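# Omden molded clogs: a long winter of wearing them

I bought mine in December, when my old garden shoes finally gave up at the heel, and I've had them on my feet most mornings and nearly every evening ever since.
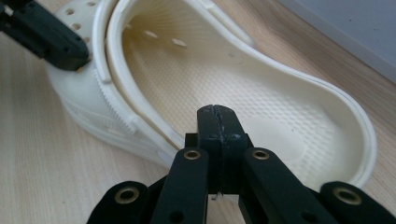

I should say up front that I never thought of myself as a clog person. My neighbor Bülent Sönmez wore a pair all last summer and I teased him about them over the fence more than was kind, so you can imagine how pleased he was when I came out to get the mail in cream-white ones of my own. He has the Rolline pair, which is a bit heavier and has a deeper heel, and we've since traded for an afternoon to compare (we're the same size, luckily!).

What won me over is the footbed. It's covered all over in little raised bumps, finer up by the toes and bigger and rounder as you go back toward the heel, and I was sure that would drive me crazy within an hour. For the first three days it did tickle, I'll admit. After that I stopped noticing, and now a flat insole feels slippery to me. With bare feet it's lovely. With thick wool socks you lose most of it, and the fit gets snug across the top, so if you're a sock wearer like my brother-in-law Danjuma Lawal, I would go up a size. He didn't, and he grumbles.

The round holes over the toes do a good job of keeping things airy, though of course they let in whatever you're walking through. I've had potting soil in there, birdseed, and once a very surprised ant. Everything rinses out under the outdoor tap, but the soil likes to settle between the bumps way up in the toe, where it's hard to see and harder to reach. An old toothbrush takes care of it.

About the color, well. I picked cream because it looked so clean and cheerful in the shop, and it does show dirt. There's a row of fine ridges along the side, next to the raised band, and that's the spot I end up scrubbing the longest. If I were buying again I might go for something darker, but then I put them by the back door after a good wash and I'm fond of them all over again.

Where they fall short is wet tile. On the patio and in the yard I've had no trouble, but on the bathroom floor I take short careful steps, and I wouldn't hand them to anybody unsteady on their feet. They also run wide. My feet are wide, so I'm delighted, but my wife slides around in them and has gone back to her Warnia slippers.

I wear them for watering, for taking out the trash, and for standing at the stove on soup days, and my knees have had no complaints. I'd buy them again, probably in green.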